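Socorro Puma
September 22, 2020

Thread on whether a machine can do the boring parts of a small shop's day yet. I run process engineering at Grunley, a window and door refit shop. We have been logging one chore since May: clearing out mixed boxes at the end of a job.

1/ The chore. Every job comes back with a cardboard box of whatever was left over. Profile offcuts, bits of board, tubs and bowls used for screws and sealant. A person empties it in a few minutes, sorts it three ways and flattens the box. No one has ever written a procedure for it.

2/ The lack of a procedure matters. Welding cells work because somebody wrote down where everything would be, to the millimeter, and then made it true. A leftovers box is whatever the last person threw in it.

3/ Our setup: an arm, a two-finger gripper, a camera at the wrist. Control software is Dradex. Planning for the grasps comes from a package called Lilinent, which we license by the month. Neither was built for this job in particular.

4/ We logged 1429 pick attempts between May and now. I am only counting attempts where the fingers closed on something. Planner refusals are a separate column and I will get to them.

5/ Rigid parts with parallel faces are close to a solved problem. A profile offcut lying flat gets picked on the first try nearly every time. If your chore consists of flat rigid parts on an open table, buy the arm.

6/ Bowls are more interesting. The body is too wide for the fingers, so the only sensible place to hold one is the wall, up at the rim. That puts one finger inside and one outside. You need clearance on the outside, and in a full box you often have very little.
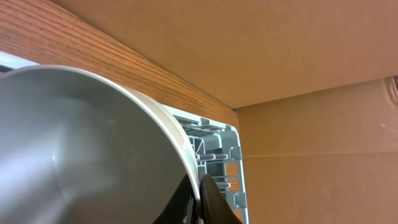

Rim grasp on a gray bowl, seen from the wrist. Plastic profile right behind it, wood panel above, cardboard on the right.

7/ Look at how little room the outer finger has. The profile stands directly behind the rim. A person would nudge it over with a knuckle without noticing they had done it. The planner has no nudge. It either finds a path for both fingers or it reports no grasp.

8/ Second problem with rims: leverage. You are holding a wide object at one edge, so any weight in it wants to rotate the whole thing in the fingers. Empty bowls are fine. A bowl with a handful of screws in the bottom tips, and then you have a new chore.

9/ Third: the wrist camera sees very little once you are close. A bowl at that range fills half the image, and whatever is on the far side of it is a guess. We added a step where the arm backs off and takes a wider look before lifting. It costs time – more than I would like.

10/ Numbers. A person clears one of our boxes in 122 seconds, median. The arm takes 55 minutes of supervised time for the same box, including resets. Yes, minutes. Most of that is refusals and waiting for someone to walk over and move one thing.

11/ The refusal column: 66 so far for "no collision-free grasp." I read through all of them. The usual pattern is two objects touching, each of which would be easy alone.

12/ Someone will ask about suction. We tried a cup from Rahimi on the profile offcuts. It holds well on a wide flat face and not at all on a cut end full of chambers. Offcuts land on whichever side they like. We went back to fingers.

13/ Someone will also ask about the house version, meaning dishes, laundry, toy bins. I don't work on those, so weigh this accordingly. A sink full of bowls looks like the same problem to me, plus water, plus things that break. I would not expect it to be easier than my box.

14/ What I would pay for today, in order: a planner that is allowed to push things on purpose, a grip sensor that notices rotation early, and a decent tactile pad that survives aluminum swarf. We have been through several sets of pads.

15/ Current status: the arm does the flat offcuts on the sorting table and a person does the boxes. The two run side by side and the arm is worth having on the table work. I will keep logging boxes through the winter with the wider look made faster.

16/ A couple of people have asked for the log format. It is a plain spreadsheet: object type, grasp type, outcome, seconds, free-text note. Fill in the note every time, even when the pick goes fine. Replies are open if you run something similar and count refusals differently.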